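Ticket 258: Arm stops short over the grid table, Jalum cell
Opened by: Henrique Vieira
Date: December 16, 2021
Status: open, waiting on paper

Hi all, and thanks for being patient with me on this one. The arm has been halting partway through its low pass over the table, always near the middle of the grid, with the contact warning up on the panel. I got 16 stops out of 70 passes this morning, which is far too many for a cell that ran so nicely all through October!

First I went back over the usual suspects. Speed is at the Stenditz default, the table height matches the sheet taped inside the cabinet door, and I reran the home routine twice (the second time mostly to make myself feel better). No change. Then I put the bowl in its start cell at the left and brought the gripper back to the far side of the table.

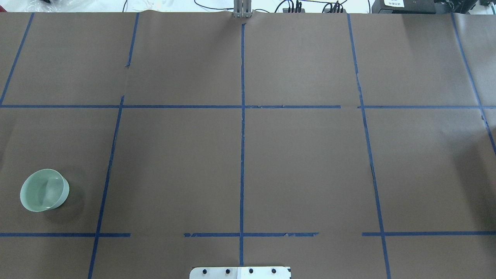
I then turned off the contact check and stepped the low pass by hand, a little at a time, and every warning I'd logged lined up with the same stretch of the grid. So I'm leaning away from the arm and toward the table covering. Antwi had the same hunch back when we moved the cell over from Salutia, and I should have listened then, sorry! 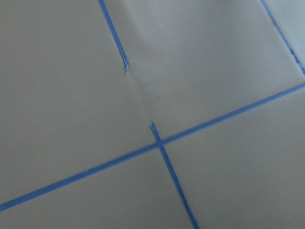
Wrist camera view: break in the tape line, with a crease in the surface between the two ends.

What I'd like to do is lift the tape along that line, smooth the covering flat, and lay one fresh strip all the way through. Please don't just press new tape over the old, as tempting as it is. After that the grid corners need to be taught again, so leave me 17 minutes before the next run. I've put the contact check back on, and the low pass stays disabled until the new roll of paper gets here.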